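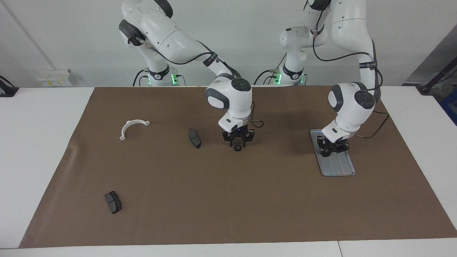
The Clesbridge Gauge

The gauge at Clesbridge read 1524 millimeters at the morning check. Lamai Nuchit entered the figure in the log and initialed it. The previous entry, in Takagi's hand, was 190 lower.

She checked the float. It moved freely. She cleared weed from the inlet pipe, waited 30 minutes and read the staff again. The level had not changed.

The procedure required a call to the upstream station at Kuven. Mahmoudi answered on the second ring.

"Your gate is open," she said.

"Closed since Sunday. I have the key here."

"Read me your level."

He put the receiver down. She heard a door, then rain on a metal roof. The log had one blank column, headed Remarks, and Takagi had never used it in 8 years.

"Normal," Mahmoudi said. "No change."

The reach between the stations had no tributary. Nuchit wrote this under Remarks, with the time, and went outside to look at the river. It was running clear, and it was running toward Kuven.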